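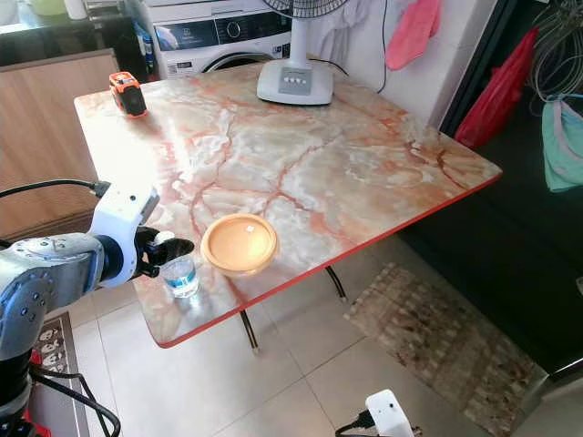
## About Varkava

Varkava makes and sells small tables for rooms that don't have much space. We started in August with one design and a rented unit in Gulau. There are now 12 designs, and we have sold 1,408 tables.

Most of our customers want somewhere to put the everyday things: a bottle of water, a tape measure, a dish for keys, a fan when the weather turns warm. We keep the tops plain in shape and let the pattern do the work. The marble-look top with orange-red veins and a bright edge band is the one people ask for most - it goes with thin black metal legs and suits a corner or the space beside a bed.

Thoa Tạ runs the workshop and answers most of the emails. There are 11 of us in all. Our legs come from Hägglund and our packing cartons from Eltico, both a short drive away.
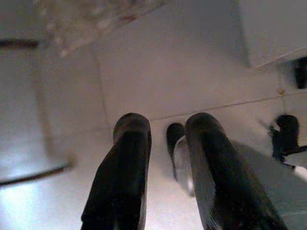 *White tiles and a grout line, close up.*

The showroom is open by appointment. Please bring the measurements of your room, and a photo if you have one. We deliver locally and can take your old table away for a small charge.

Page updated Jan 29, 2021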